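Two arms, four grippers and a lot of tape
Speaker notes, 30 minute slot plus questions
9 min read

Slides 1 to 4. Don't rush. Say name, say Hurkbridge, say I buy nothing and sell nothing. Then straight into the bench pictures and leave them up while people sit down.

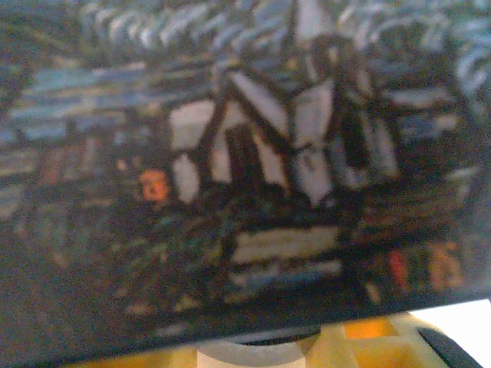

Wrist camera first, then the bench from the fixed side.

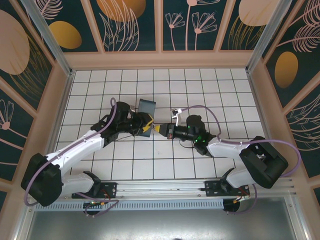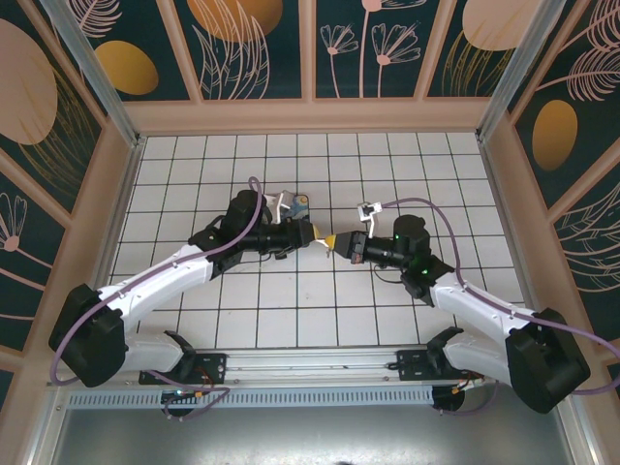
Start with the question I was given in January, which was "which gripper should we buy?" I didn't like the question then and I like it less now. It assumes the gripper is the thing that decides whether a pair of arms can pass an object across. We had a drawer of failed handovers and everybody had already agreed whose fault it was. It was the fingers, because the fingers are what you can see touching the object.

So: one bench, two arms, one job. Left arm picks up, right arm takes over, right arm puts down. No sorting, no talking to it in plain English. If you came for the talking, Corentin is on after lunch and he's better dressed.

Slide 5. The four candidates.

Keep this short, they can read. The stock parallel jaw that came with the arms. The Jarnier, which is the same idea with a longer stroke and softer tips. The Delić, three fingers, expensive, lovely to hold. And the one Nikola printed, which cost us a reel of filament and two evenings.

Say out loud that we paid full price for the Delić. Someone always asks. No loan kit, no discount, and nobody from any of the makers saw the results before today.

Slide 6. What the brochures say.

Read the payload line from each one, slowly. Then ask the room how many of their own failures were payload failures. Wait for it. In Hurkbridge the answer was none. Every item in our set weighs less than a mug of tea. We were being sold strength and we were failing on knowing where the object was.

(If the room is mostly buyers, tell the story of the repeatability figure measured with nothing in the jaws. If it is mostly engineers, skip it, they know.)

Slide 7. How we ran it.

408 handovers in the main run, 102 per gripper. Same items in the same order. Marit drew up the order and would not let me change it, and I tried. The same gripper went on both arms each time. I know some of you mix them. We wanted fewer things to argue about.

A handover counts if the right arm has the item and sets it inside the marked area without help. Help means a hand, a nudge, or a person pressing retry. We had a fight over retry. Two of the four makers count an automatic retry as a success in their own demos, and you can do that, but then please print the time it took as well.

Slide 8. First result, the one everybody wants.

Put the bars up. Let them look. The Delić wins and the printed one comes last. The gap between the best and the worst is 35 handovers out of 102 attempts each. That looks like a clear answer, and if I stopped the talk on this slide you could all go and order the Delić.

Pause.

I don't believe this slide. I made it and I don't believe it.

Slide 9. Why I don't believe it.

Teodora noticed that the Delić was tested last. By then we had been at the bench for weeks. We'd tightened the camera mounts, we'd stopped one cable from pulling at the wrist, we'd learned which items needed a slower approach. None of that has anything to do with three fingers. The printed gripper went first, on a bench run by people who were still finding the off switch.

So we put the printed one back on and ran it again with nothing else changed. Its score went up by almost 30. Same plastic. Same tips, by then a bit worn.

Do not soften this bit. I've seen plenty of comparison talks and very few say what order things were tested in. Ask. If the speaker doesn't know, the bars mean very little.

Slide 10. The cameras.

This is the part I would have made the whole talk if the organisers had let me.

At the moment of handover, the view from a wrist is mostly the object. You get a big close soft picture of whatever is being passed, right when you would like to see the other arm's fingers. Flat items are worst. The controller is then working out a meeting point from a picture with hardly any meeting point in it. Moving the camera back helped more than any change of finger. Krum will tell you the lens is the problem, and he has brought one with him, so find him at the break. My own view is that a sharper picture of the wrong thing doesn't get you very far.

The fixed camera has the opposite trouble. Lovely view of both arms, and the contact is a few pixels. We tried fixed only, wrist only, and both. Both was best. Wrist only was worst on flat items and fine on small ones. Fixed only was mediocre at everything and very steady about it, and if I had to leave a bench running overnight that is what I'd pick.

Slide 11. The controller.

Careful, the Skuvby people may be in the room. Be fair.

We ran their controller and our own plain one. Theirs is smoother to watch. Visitors always prefer it. In our counts we could not tell the two apart once the cameras were sorted, and with the cameras not sorted theirs failed more gracefully, meaning it stopped. Ours carried on and put an item firmly into the tiles. Stopping is worth money. I'd pay for stopping. I would not pay for smooth.

One more point against us: our controller was tuned by the person who wrote it, on this bench. Theirs came out of the box. So "could not tell apart" is kinder to ours than it should be.

Slide 12. When to let go.

Most of the real failures sit in one short stretch. Both grippers have hold of the item. The left should release. Too soon and it drops, too late and the arms pull against each other and something twists. None of the brochures give a figure for this. Two makers, when I wrote to them, sent me the payload line again.

What worked for us was dull. Close the right, wait, check the right jaw has stopped moving, pull very gently, then open the left. It adds time to every pass and I have been told off for the time. With the stock jaw and this sequence, we got within 2 handovers of the Delić. The stock jaw was already on the arm when it arrived.

Slide 13. What I'd still buy.

I'm not saying grippers don't matter. The Delić did hold round things better, in every order we tested, and I have stopped trying to explain that away. The Jarnier tips mark easily but they forgive a bad angle. The printed one is the only one we could alter the same afternoon, and Nikola altered it far more often than I've put on the slide.

If your items are round, spend the money. If they're flat boxes and cards, sort the camera, sort the release, then see what is left to fix.

Slide 14. Things I got wrong.

Tested in one order. Marked the put-down area after seeing the first few attempts, which is cheating, even if only a little. Let the same person swap the grippers and score the passes. Wrote the title of this talk before the second run.

Slide 15. Contact slide. The counts are in a spreadsheet, one row per pass, including the ones that embarrass us. Ask and I'll send it. Don't play the video unless someone asks, it runs long and the sound is terrible.

Likely questions: "Did you try suction?" No. "Would more data fix it?" Perhaps, but let me see it tested in more than one order. "What about a person on the other end?" Different talk, different safety form.

Comments (4)

gantry_pete
Was at the back for this. The testing order slide made me go home and check ours. We also tested the winner last. Not a happy evening.

Marit Westerberg
For the record, the order of items was mine. The order of grippers was whatever had arrived in the post.

J. from the packing side
Disagree on smooth. Jerky motion wears out cables and then you lose a day. Would like to see these counts after six months of running.

lowtorque
Could you share the release sequence with the wait times? "Very gently" is doing a lot of work there.

Contact the speaker | © Hurkbridge bench notes | Back to top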